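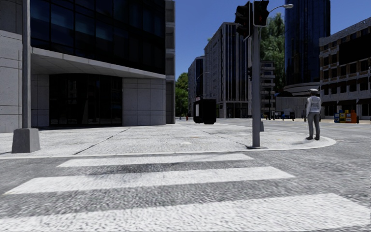 Annelore Petersen
Staff writer, wearables and design

Stirnum puts heating threads and a stretch sensor into a work jacket

Stirnum, the knitwear studio that spent its first years making one-off pieces for dancers, will start selling a work jacket in February with heating threads and a stretch sensor knitted into the fabric. The jacket is called the Wirholm and is meant for people who stand or walk outdoors for long shifts, such as market traders, parking staff and delivery riders.

The studio showed the finished version to buyers and press at its workshop on Sokol Street. It is the first item Stirnum has designed for regular production. Earlier pieces were knitted to order, and most were never offered for sale.

The Wirholm has 4 heating zones: one across the lower back, one between the shoulder blades and one at each wrist. The threads are laid in during knitting, so there are no separate pads and no seams where a pad would normally be glued. A flat battery sits in an inside pocket at the left hip. Stirnum says a full charge lasts a shift on the low setting and less than half of that on high.

The stretch sensor runs along the spine. It registers how far the wearer is bending and how long the position is held. After a long period bent forward, the jacket gives a short pulse at the collar. The pulse can be switched off with the same button that controls the heat.

There is no app. The jacket does not connect to a phone, and the sensor readings are cleared when the battery is taken out. The studio's designers said test wearers had asked early on who would be able to see the data, and several said they would not wear the jacket at work if a supervisor could look up how they had been moving. An early sample with a wireless chip was dropped after that.

Employers who buy the jacket in bulk get the same version as everyone else. Stirnum said it had turned down one request for a model that reports back to a central system, and that it has no plans to make one.

The trial ran over 2 winters. Wearers logged 3,288 hours in the jackets during that time, and 2,137 of those hours were with at least one heating zone turned on. The wrist zones were used the most. The zone between the shoulders was used the least, and in the final version it has been made narrower to save power.

Washing caused the most trouble during the trial. In the first batch, the connection between the threads and the battery lead failed on several jackets after repeated machine washing. The lead now ends in a snap fastener that comes off completely, and the part that stays in the fabric is sealed. The care label calls for a cool wash, no spin above the gentle setting and no tumble drying. Ironing is not allowed anywhere on the back panel.

Knitting will be done by Stovow, a small mill that already supplies the studio with yarn. The mill has changed over one of its flatbed machines to handle the heating thread, which is stiffer than wool and breaks more easily at tight turns. Each body panel is knitted in one piece. The sleeves are made separately and joined by hand, including the wrist connections.

The jacket comes in dark gray and rust. The outer layer is a wool and polyester mix, and the lining is cotton. Sizes run from extra small to triple extra large, with two sleeve lengths in each. A version with reflective bands is being tested but will not be ready for the first delivery.

Repairs will be handled at the Sokol Street workshop. Buyers can send in a jacket to have a heating zone replaced, a job that means unpicking the panel and knitting in a new section. Replacement batteries will be sold separately. The studio said it would publish the battery's dimensions and connector type so that other suppliers can make one that fits.

Stirnum has not announced a price. It said the jacket would cost more than a standard heated vest and less than its made-to-order pieces, and that the figure would be posted when orders open. The first run will be sold through the studio and a few workwear shops. Samples in both colors can be tried on at the workshop in the afternoons until the end of the month, and no appointment is needed.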